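Section 6: Getting your crew's footage into one place

Right, so you've filled in the call sheet (Section 5), everyone has turned up, and now you've got clips landing on you from three cameras and somebody's phone. I run the weekend film workshop at Escombe and I've set this up with more groups of teenagers than I can remember, so I'll give you the order I do it in. You can change it later once you've got your own habits!

Before you start

You'll want your Grurnura login, a card reader, and an external drive that has nothing else on it. Have a power point handy too. Importing on battery is how Lorena Herrera's group ended up doing the same card twice, and they still had a gap in the middle of their chase sequence.

Setting up the project folder

1. Open Grurnura and choose New Production from the left-hand menu. Type the working title. We called ours Amadton, after the made-up town in the script, and it stuck.

2. Pick Shared when it asks what sort of production it is. Solo looks tidier, but you can't add crew to it afterwards.

3. Under Save To, choose your external drive. It will offer the desktop first, every single time.

4. Add your crew by email. Give the editor and the director full access and everyone else View and Comment.

Note: If a crew member is under 16, the invitation goes to the parent or guardian's address you entered in Section 2. Give them a ring as well, those emails love a junk folder.

Bringing in the cards

5. Put in one card only. I know it's tempting to plug in two readers and go and make a cuppa, but the program names folders by the order it finds them and you'll spend your evening sorting it out.

6. Click Import, then tick Keep Original Names. Your camera report sheets use those names, and Iara Cáceres (our script supervisor last November, and a very good one at fourteen) will not thank you for changing them.

7. Wait for the green bar to finish and for the word Verified to come up. The two don't happen together. On our machine a full card takes up to 43 minutes, so plan lunch around it.

8. Open the first clip and the last clip and play a few seconds of each with the sound on.

9. Write the card number on the log, put the card in the "done" tin, and go back to step 5 for the next one.

CAUTION: Do not format a card until its footage is in two separate places. The production folder is one place. A second folder on the same drive is still one place!

Colours and labels

10. Select all the clips from a scene and right-click to give them a colour. I use blue for interiors and orange for exteriors, and Edgars Ots, who teaches our editing sessions, uses a system I've never understood. Just have the whole crew agree on one.

11. Mark the good takes with a star while you still remember them. Do it the same afternoon if you can.

Note: A shared production holds 2,000 clips. That sounds like heaps until you've got a crew who press record for every rehearsal. Once you pass the limit, new clips go into a folder called Overflow and don't show up in search.

If something goes wrong

Bar stuck at 58 per cent: leave it for ten minutes, then cancel, eject the card properly and try a different reader. With me it's nearly always the reader.

"Drive not found": check the cable at both ends, then restart the program with the drive already connected.

Clips play but there's no sound: look at Preferences, then Playback. It may be sending the audio to a headset you unplugged an hour ago.

When every card is in the tin and the log is filled in, move on to Section 7, Your first rough cut. 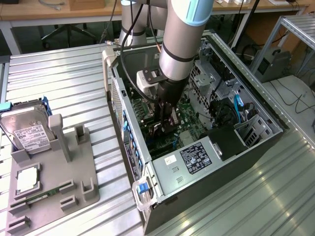 Desktop tower on its side with the side panel off.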